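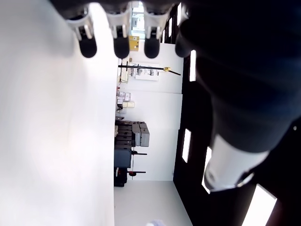

Neues aus der Fertigung, Ausgabe 11

Liebe Kolleginnen und Kollegen, liebe Kunden,

heute kurz, die Schicht wartet. Thema diesmal: Zwickerei und vor allem der Wärmetunnel dahinter. Viele Fragen dazu seit Juni, die meisten immer dieselben.

Stand der Dinge: Der neue Tunnel Lilora ist bei Jikwood in Betrieb. Halle 2, hinter der Fersenzwickmaschine. Aufbau ging flott, Elektrik leider nicht. Schaltschrank kam mit falscher Klemmenbelegung, musste nochmal raus. Lucinda Kapoor hat das mit dem Lieferanten geklärt, neue Pläne liegen im Ordner am Schrank. Bitte NUR noch die verwenden, die alten sind durchgestrichen und fliegen demnächst weg.

Was ist anders als beim alten Ofen? Die Heizstrecke ist geteilt. Vorne feuchte Wärme für den Schaft, hinten trockene. Leder legt sich dadurch besser an den Leisten, weniger Falten an der Spitze. Bei Synthetik bitte die Feuchtezone abschalten, das bringt nichts und die Kappe wird zu weich. Wer umrüstet, stellt auch das Band um. Wird gern vergessen.

Bandgeschwindigkeit: steht im Rezept, nicht am Drehknopf. Der Knopf ist nur für den Einrichtbetrieb. Letzte Woche lief eine komplette Charge Stiefel zu schnell durch, die Schäfte sind beim Ausleisten zurückgesprungen. Nacharbeit bis abends. Muss nicht nochmal sein.

Zur Klebstoffstrecke. Wir testen weiter den wasserbasierten Kleber von Ollidus. Erste Eindrücke gut auf EVA, durchwachsen auf Gummi. Gummisohlen müssen vorher sauber geraut und geprimert sein, sonst zieht man die Sohle mit der Hand ab. Die Trockenzeit ist länger als beim Lösemittelkleber, also Puffer einplanen. Auf dem Trockenband passen jetzt bis zu 200 Paar, das reicht für die normale Schicht. Bei Kinderschuhen wirds trotzdem eng, weil da die Wechsel so häufig sind. Leilani Boateng sammelt die Schälproben, bitte immer mit Leistennummer und Größe beschriften. Zettel ohne Nummer kann sie nicht zuordnen und die Probe war umsonst.

Sohlenpresse: Membran gewechselt, Druck neu eingestellt. Wer Abdrücke am Oberleder sieht, sofort melden und nicht selber am Regler drehen. Die kleine Presse bleibt bis auf weiteres gesperrt, Dichtung ist bestellt, Liefertermin haben wir noch keinen.

Leistenlager: Umsortierung fast fertig. Neue Reihenfolge nach Modell, dann Weite, dann Größe. Linke und rechte Leisten bitte zusammen zurückhängen. Es fehlen immer noch Einzelstücke vom Wanderstiefel Fraser, vor allem die kleinen Größen. Schaut mal in den Kisten an der Stepperei nach und unter dem Packtisch. Ersatz dauert, die werden einzeln gefräst.

Stepperei, nur ein Punkt: Fadenspannung nach jedem Garnwechsel prüfen. Das neue Garn ist glatter als das alte, die Unterseite wird schnell locker. Ein Musterstück nähen, umdrehen, angucken, dann erst die Serie. Nadeln für das dicke Material liegen jetzt in der oberen Schublade, sortiert nach Stärke.

Für unsere Kunden: Die Umstellung hat auf laufende Aufträge keinen Einfluß. Winterware geht raus wie bestätigt. Bei neuen Modellen brauchen wir ab sofort das Sohlenmuster zusammen mit dem Schaftmuster, nicht hinterher. Sonst können wir die Temperaturkurve nicht richtig anlegen und fahren den ersten Versuch blind. Angaben zum Obermaterial bitte vollständig, auch das Futter und die Kappenqualität. "Leder schwarz" reicht leider nicht.

Wartung: Der Tunnel wird am Schichtende gereinigt, Düsen der Feuchtezone mit entkalktem Wasser spülen. Kein Leitungswasser! Erst abkühlen lassen, dann Klappe auf. Die Checkliste hängt rechts am Gehäuse. Abzeichnen nich vergessen, sonst ruft die Frühschicht wieder an und fragt.

Einweisung für alle, die noch keine hatten: zwei Termine, einmal vor der Frühschicht und einmal nach der Spätschicht. Liste liegt im Meisterbüro, bitte eintragen. Leihkräfte auch.

Nächstes Mal dann mehr zur Kartonage und zu den neuen Etiketten, da ist noch nichts entschieden. Rückfragen zum Tunnel an Lucinda, alles zu Kleber und Proben an Leilani.

Stand: 06.11.2018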